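Lusholm Teaching Lab: The Bench in Pictures

Gallery page. Text and captions by the editor of the Jutham Science Rooms newsletter.

I was asked to put together a cheerful gallery of the small-bench setup at Lusholm, and I have done the gallery part. The cheerful part will depend on how you feel about black tablecloths.

The idea behind the setup is the "compact bench", which Clorance have been selling to schools and evening classes as a way of teaching basic wet work without a proper lab. You get a list of glassware and plastics, a layout sheet and a 38-page booklet. The claim is that any table will do, and that a class of beginners will be measuring and pouring neatly inside an hour. I have sat through enough evening classes to doubt the hour. I also doubt "any table", having once watched a flask make its own way down a school desk in Amissah.

Still, the choice of kit is sensible enough on paper. There is a rack, a few capped tubes, something to pour from, something to pour into and a micropipette with a box of tips. Most of what a beginner does in the first term can be done with that. My quarrel is with the way it gets laid out, and with the cloth.

The cloth first. Black is lovely for looking at clear things, and I won't pretend otherwise. Glass shows up against it, acrylic shows up against it, and you can find a tube cap without your reading glasses. But cloth wrinkles, and a wrinkle under a rack is a wobble waiting for an elbow. The booklet says to "smooth the cloth before use", as if it would stay smoothed. A wipeable mat would do the same job, and you could clean it with a paper towel when the tutor's back was turned.
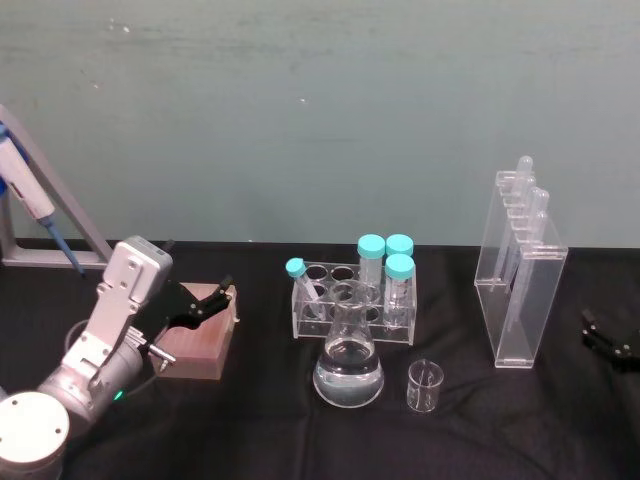

Then there is the pipette stand. Booklets like this one always treat the stand as an extra, to be put wherever there is room, and I think that is backwards. A micropipette left lying on the table is the first thing to roll and the first thing to get leant on. Put the stand down before anything else, I say, then the tips within easy reach of it, and let the glassware fit in around them. The layout sheet starts with the flask, presumably for looks.

I am not convinced by the clear rack either. People love them in catalogues. In use, you are looking through two layers of holes at once and trying to judge which one the bottom of the tube has gone into. A narrow tube in a hole meant for a fat one will lean, and once it leans a beginner will fiddle with it. Clorance would tell you that one rack for several sizes saves money. It does, and so would having no rack at all.

On sizes more generally, the booklet is at its weakest. It mentions tubes, "small and large", and leaves it there. Printed graduations are fine for knowing that you have more or less what you wanted, but they are not what you measure with when there is a pipette on the table. I would have liked one plain sentence about that. There is a whole page on folding the cloth.

The flask I will defend. A conical flask is hard to knock over, easy to swirl, and the narrow neck forgives a heavy hand. It doesn't need to be anywhere near full for practice work, and I wish more tutors would believe that. Fill it to the neck and all you have taught is carrying.

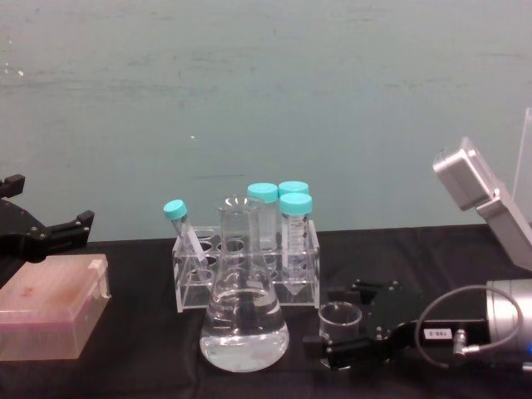
Flask and beaker in front of the rack at Lusholm. One tube has settled at its own angle.

The beaker is the one piece I would swap. A small, short one is good for a tidy table and poor for a nervous pourer, and the sort of people who sign up on a Tuesday night are nervous pourers. Give them something wider for the first few weeks. The little one can come out once they have stopped holding their breath.

So, would I recommend the compact bench? The glassware, yes, if you were going to buy it anyway. The layout sheet, no. Three minutes' thought about who is right-handed will get you a better one. As for the cloth, I am told it washes well, and I look forward to seeing that for myself.

Readers with a bench of their own and a different opinion can write to the newsletter at the usual Jutham address. Letters about racks will be read first.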